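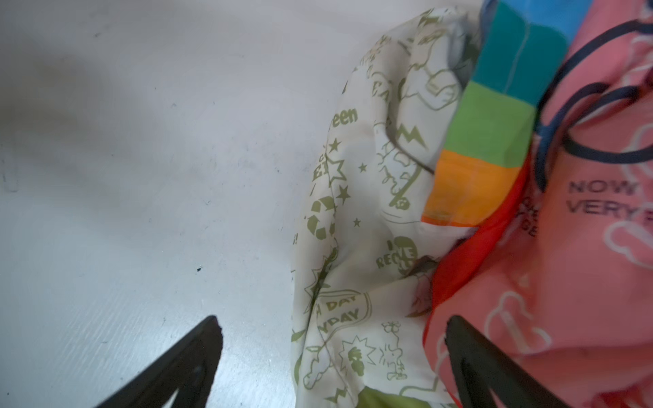
Household Textiles, Evening Course
Handout for Session 4: Looking After Cloth Shopping Bags
Stela Enache, Ustosthorpe Adult Learning

Welcome back, everybody, and thank you for all the bags you carried in last time (I did ask for "one or two" and I should know this group better by now!). We ran out of time before we got to washing and folding, so I've written it all out for you to keep by the machine at home.

Sorting

Start by tipping the whole lot out onto a clean table and having a proper look. Bags get stuffed one inside another and forgotten, and you will find receipts, onion skins and the odd coin down in the corners. Turn each one inside out and give it a good shake over the trash can. Then make a pile for plain cotton, another for printed bags, and a third for anything with a coating or a stiff base, which we'll deal with by hand.

Keep strong colors away from the pale ones on their first wash. A pink bag and a white one can look perfectly friendly lying together on the table, but I wouldn't put them in the same load until I'd tested the pink with a damp white cloth.

Washing

Plain cotton can go in warm. Printed bags - the giveaway kind with slogans, stars and recycling badges all over them - do much better in cool water, inside out, on the shortest cycle you have. My own machine spins at 400 on its gentlest setting and that's plenty. Please skip the fabric softener.

If a bag has carried raw meat, wash it by itself before it holds anything else, and check the label to see how warm you can go.

Drying and folding

Hang them by the bottom hem so the handles don't stretch. A bag dried in a heap keeps every crease, and the print is the first place it will crack. If you must iron, go in from the back.

For folding, lay the bag flat, smooth it from the middle outward, bring the handles down over the front, fold in thirds lengthwise and then roll. Halfdan Hjaltadóttir showed some of you the Borkance fold, with the handles wrapped around the roll, and I'm happy for you to use that one if you prefer it.

For next time

Bring one bag with a worn handle, 20 inches of cotton tape and a needle you like. We'll be reinforcing seams, and I'll have thread for anyone who forgets.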